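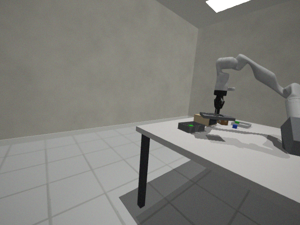 Llevo dos semanas con la versión de prueba de Skimer y ya tengo opiniones para aburrir a cualquiera, así que vamos con ellas. Para quien no lo conozca: Skimer es un simulador de celdas robóticas de mesa que vende Merden. Te dan el brazo, la pinza, una habitación con sus azulejos y su luz de techo, una mesa y un catálogo de cajas, bandejas y cubitos para que ensayes tareas de manipulación sin romper nada de verdad. Yo vengo de años de pelearme con un brazo de segunda mano en el garaje (y de cambiarle la pinza más veces de las que quiero confesar), o sea que la idea me hacía muchísima ilusión.

La instalación

Fácil, con un pero. El instalador pesa lo suyo y a mí se me quedó colgado a la mitad la primera vez. Lo cancelé, volví a lanzarlo y esta vez llegó hasta el final. Luego te pide crear una cuenta, te manda un correo, el correo acaba en la carpeta de spam... lo de siempre. El perfil del robot viene ya cargado y no hay que tocar nada si usas el que trae por defecto. Si quieres meter el tuyo tienes que importar el modelo a mano, y ahí la documentación se queda cortísima. Yo me rendí y seguí con el blanco, que además es bonito.

El catálogo de objetos

El paquete básico trae 24 objetos y el ampliado llega a 108. Con el básico me ha sobrado de momento. Mi escena de pruebas la monté en una tarde: una caja de color tostado, un recipiente oscuro y bajo, una bandeja gris clara, un par de piezas verdes y un cubo azul. También una pieza plana y oscura con reborde, que es la que más guerra me ha dado, como contaré enseguida. Los colocas arrastrando y el programa los deja apoyados en la mesa él solito, ¡qué descanso! Quien haya usado otros simuladores sabe lo que es darle al play y ver cómo sale todo volando porque una caja estaba metida medio milímetro dentro de la mesa.

Lo que echo en falta son objetos blandos. Ni telas, ni bolsas, ni cables. Merden dice en su hoja de ruta que llegarán en febrero, ya veremos.

La pinza y las piezas planas

Aquí me he dejado las horas. Agarrar un cubo es pan comido, lo consigues a la primera con los ajustes de fábrica. Con una pieza ancha y fina hay que pensar un poco más: por dónde la coges, cuánto aprietas, si la llevas por el centro o hacia un lado. En cuanto te alejas del punto bueno se te inclina, y si encima quieres pasar por encima de otras cosas sin arrastrarlas, toca subir los puntos intermedios de la trayectoria uno por uno. El editor de trayectorias me parece lo mejor de todo el programa, con una línea de tiempo de las de edición de vídeo, y puedes parar en cualquier instante, girar la vista y mirar qué está pasando debajo de los dedos.

Un consejo: bajad la velocidad del último tramo. Yo la tenía igual en todo el recorrido y la pieza me bailaba una barbaridad. También conviene subir un pelín la fricción de los dedos, que de serie viene muy baja para mi gusto.

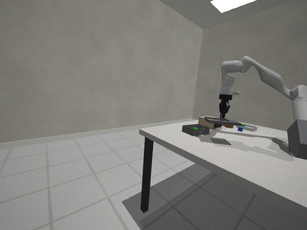
Cómo se ve y cómo va de rendimiento

Gráficamente es sobrio. Paredes grisáceas con textura de yeso, suelo claro, sombras bastante duras. A mí me vale y casi lo prefiero, porque las sombras ayudan un montón a calcular la altura. Eso sí, solo hay 2 habitaciones para elegir y se parecen muchísimo entre ellas. En mi portátil (que ya tiene sus años) va fluido mientras no abra varias vistas a la vez. Con la segunda vista el ventilador se pone a despegar.

Precio y alternativas

La licencia personal cuesta 200 euros al año. Me parece caro para un hobby y razonable si das clases o trabajas en esto. Antes había probado Rees, que es más barato y tiene una comunidad más viva, pero el agarre me resultaba muy poco creíble: los objetos se pegaban a la pinza como con imán. Priva también lo miré, aunque va más enfocado a líneas de producción completas y para una mesa con cuatro cosas se me hacía enorme. Si solo queréis curiosear, empezad por Rees y ya decidiréis.

¿Lo voy a pagar?

Creo que sí, pero me espero a las ofertas de otoño. La prueba se me acaba a finales de agosto de 2023 y me queda pendiente probar la exportación al controlador real, que era en el fondo lo que me interesaba. Si me pongo con ello antes de que caduque os lo cuento en otra entrada. Y si alguien ha conseguido importar su propio brazo sin volverse loco, que deje un comentario, por favor, que el manual y yo no nos hablamos.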